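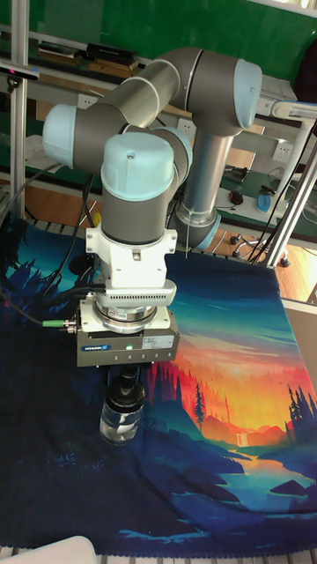

Gray arm with light blue joint caps, over a printed landscape.

The new government in Feltitz has published its first budget, and the interesting part is in the annex. The main text promises to clear the arrears left by the last cabinet within 4 years. The annex lists them by ministry, and public works accounts for 56 percent of the total. Most of that is owed to road contractors in Mercombe province, where the former ruling party won nearly every seat.

I don't read that as proof of theft. Contracts were signed before the election without a matching line in the budget, and the finance ministry then booked them as commitments instead of debt. The auditor objected to the practice twice. Parliament took note of both reports and moved on.

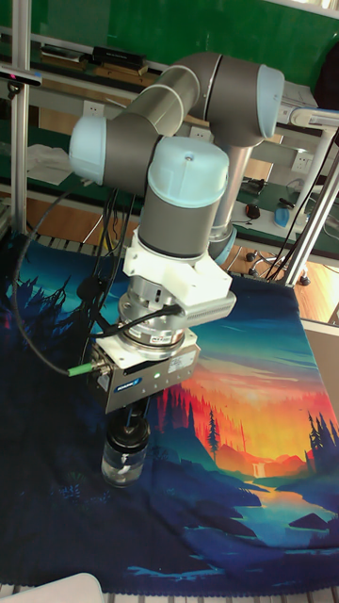

The same arm, bent over the cloth mat.

The fix on offer is a cap. No ministry may sign a contract above 250 million without written consent from the treasury. The old limit was 50 million, set by decree and widely ignored, so the new law is looser on paper - but it carries a penalty, and the decree had none.

The Eynon district council has asked for an exemption for the Dreltus bridge, which is half built. The finance committee takes up the request in October. If it is granted, I expect other districts to file their own before the end of the session. The draft text sets no limit on how many can be approved.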